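Drullport Community Board > Home and Kitchen > Finally oiled the table, now what?

So after months of moaning on here I've given in and oiled the kitchen table. Two thin coats, a day between them, wiped right back with an old pillowcase. I'm dead chuffed with the grain! But my sister reckons I should have varnished it and that oil will be ruined by February. Who's right??

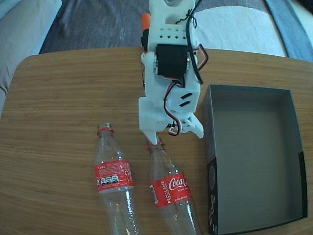
Posted by bezawit_abera, Cunach, 7:40 pm
Member, 159 posts

It's the one I bought second-hand over in Sirnau, so I'm not precious about it, but I'd like it to survive tea mugs and homework. How often do you lot top yours up?

mitali_h
Sister's wrong. Varnish looks lovely until the first deep scratch and then you're sanding the whole top. With oil you rub a bit in where it's gone dull and carry on with your life. I do mine twice a year.

ZinashA
Got to disagree, sorry Mitali. We had oil for years and every glass left a ring. Varnished it, three kids, no rings. You do have to put up with the shine, mind.

mitali_h
Were you giving it long enough to cure though? Ours was soft for weeks and I banned everyone from it (they were thrilled).

ZinashA
Probably not, no. Fair point.

bezawit_abera
Another daft one. What do you keep your leftover oil in? The tin lid's gone all bent. I've got glass jars coming out of my ears. 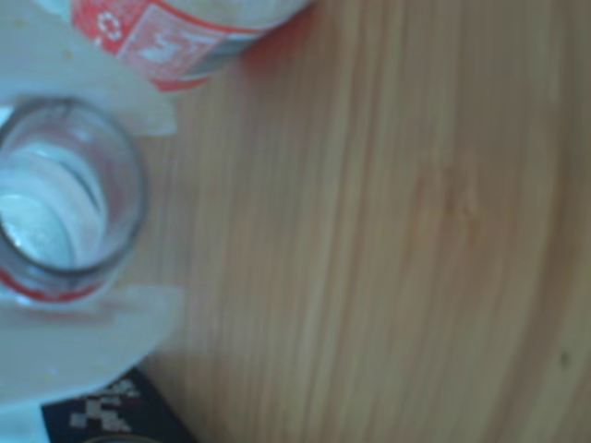 Re: Storing leftover oil

mihret_t
Jar's fine if the lid is tight and you fill it nearly to the top, air is what makes it go gloopy. Keep it in a dark cupboard and LABEL IT. And lay your oily rags out flat outside to dry before binning them, never scrunched up, they can catch fire on their own.

yabsi
Seconding the rags! I'd skip glass myself, one drop on a tiled floor and you'll be mopping for a week. Pop bottles do me, squeeze the air out and screw the top on.

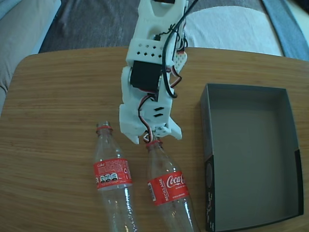
Re: Re: Storing leftover oil

ZinashA
Pop bottle?? With kids in the house? No thanks, somebody will take a swig.

yabsi
Top shelf of a locked shed, but yes, point taken.

bezawit_abera
Right, new tin it is. Rags are out on the wall as I type. Will report back on the mug rings.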